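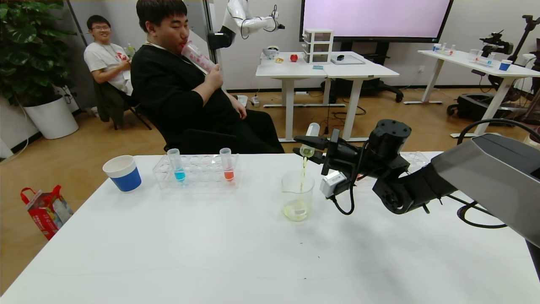 Yellow going into the beaker, blue and red-orange waiting in the rack.

Will an acrylic test tube rack survive being wiped down every day?
Posted by Studik

I run a colour-mixing table for kids at our community centre, just water and food colouring. We have a clear acrylic rack, capped test tubes and a glass beaker, all on a white table. The shop says the rack is good for 3,000 washes, which sounds made up to me. Has anyone had one last? And does food colouring come off a white tabletop, or is that another thing people say? We start again in September and I'd like to sort it before then.

Harish Tripathi
I'd ignore the 3,000. I doubt anyone at the shop stood there and washed it. What kills clear acrylic is alcohol spray and the scratchy side of the sponge. Alcohol gives you fine cracks near the holes, and they spread. Use lukewarm water, a drop of dish soap and a soft cloth, then stand the rack on end to dry. Ours has done five years that way and it's cloudy but sound. Keep it out of the dishwasher, whatever the label claims.

For the table, wipe spills while they're fresh. If a stain has set, try baking soda paste on a corner first – some white finishes go dull. Red is the worst colour for it. I don't believe in the "washable" kind either, having scrubbed at it.

Cunholm
Just buy a wooden one. Problem solved.

Thiện Quan
Wood soaks up dye, so I wouldn't. I'd worry more about the pouring. A plastic tube with a pointed bottom won't stand up by itself, so it has to go back in a rack with holes wide enough to take it. Measure before you buy a second rack. I put a shallow tray under the beaker and haven't had to scrub a table for up to two terms.

Comments

Clikex: Can confirm about the alcohol spray. Wrecked mine.

Costa: Vinegar gets red out of anything.

Harish Tripathi: It didn't get it out of my benchtop.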